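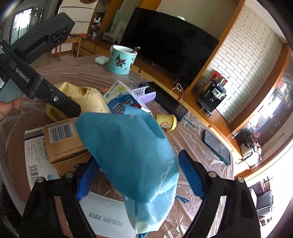
# Does Anyone Read the Sign? Bus Stop Notices in Brarnthorpe

Our group set out to learn whether riders read the notices posted at bus stops. We picked the Ultular line because it runs past campus and because one of us was always late on it anyway.

## Method

In April we handed out 600 short surveys at four stops. We got 300 back, a better return than our instructor predicted and a worse one than we had bragged about. The survey asked riders to name one thing on the notice behind them, without turning around. Several turned around.

## Results

Of the 300, only 167 could name anything correct. The most popular wrong answer was the fare, which the notice doesn't mention. Riders at the Galleo Street stop did best, possibly because that shelter has no view and the notice is the only entertainment.

The longest notice ran to 908 words, most of them on the subject of folding bicycles. One member of our group read it all and would like that reflected in the grade. 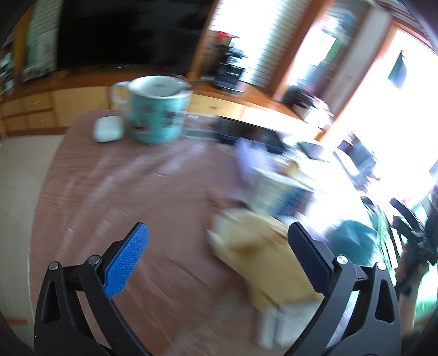
Did shorter notices get remembered more often?

They did at three of the four stops. The fourth, at Yook Square, had a short notice hung behind a trash can.

## Limits

We surveyed mostly in the morning, when people are not at their best, and neither were we. Two of our questions also turned out to be the same question. We kept the answers to the first one.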